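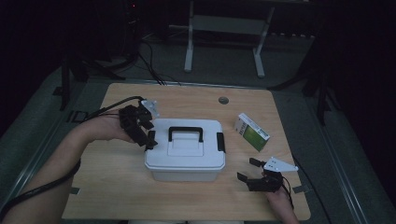

Can a robot pack up a table yet? Asking for a small repair shop, two people plus me on the weekends. End of every day somebody has to put the small stuff back in boxes, snap the lids, stack them on the shelf. Takes 17 minutes if nobody talks. We use the white plastic kind with a black carry handle on the lid and a black latch on each side, and those latches are what I keep getting stuck on. Every video I find is a robot picking up a block or folding one towel. Nobody shows one doing latches. Then there's the little cartons, fuses and screws mostly, that never sit square and have to go in the box before the lid goes on. Is there anything I could buy or lease that does this, or am I ten years early? Budget is not huge. Please no "just hire a kid", we tried.

Posted by Skye Gourlay

Home | Ask | Topics | Shop & Garage | Members | Log in

We use cookies to keep you signed in and to see which pages get read. Accept | Settings

Rekha Venkataraman

Short version – not yet, not for what you want to spend.

Longer version. I worked on a packing line at Kirkell for a while and we had two arms there. They were great at one thing. Same carton, same spot, same way up, all day long. Turn the carton a little and the arm either missed it or squashed a corner. Cameras have gotten a lot better since then so the crooked carton is mostly solved, I'd say. Finding the thing isn't the hard part any more.

Latches are another story. You push down on the lid, hold it, then swing the latch over till it catches, and you know it caught because you feel it. Takes two hands or one hand and a good fixture. Two-finger grippers can do it if somebody sets it up for that exact box. Change brands and you start over. The ones with more fingers look like they should be better at it but there's more to go wrong, and when I was around them they spent alot of time being fixed.

If you really want to try something, do this first:

- pick one box size and get rid of the others
- screw a stop to the bench so the box always lands in the same place
- swap to a lid that just presses on, if your stuff doesn't need to be carried by the handle

Do that and a person gets faster too. We cut our own pack-up time just from the stop, before any robot showed up.

What I would watch is the systems that learn from people doing the job by hand. Somebody does the chore over and over wearing or holding the grippers and the software learns off that. One group I talked to wanted 400 tries of one chore before they'd even start to trust it. And that was putting a lid on. No latch!

Dennis Yeoman

no. had a demo guy from Avness out in December, arm picked up a carton fine, dropped it, picked it up again. lid took him four goes and he ended up holding the box still with his own hand. asked him about latches and he said next year. they all say next year

get a label maker and a bigger shelf

Balakrishnan Ramasamy

Disagree a bit with Dennis. Depends what you count as doing the chore. We have an arm at our place in Skidirau that loads trays overnight and it gets 80 percent of them without help. Sounds bad, but it starts at 2 in the morning and no one is there anyway, so whoever opens up just does the leftovers. Could you live with coming in to a table that's mostly packed? If yes then it's closer than people here are saying. If every lid has to be shut before you lock up, then wait.

Also ask any seller to run it on YOUR box, with your cartons thrown down any which way. Send them a box if they say they dont have one. Don't pay a deposit before you see the lid go on and both latches close, start to finish, no cuts in the video.

One more thing, check what happens when it fails. Ours stops and waits. A friend's kept pushing and cracked the lid.

Last updated: December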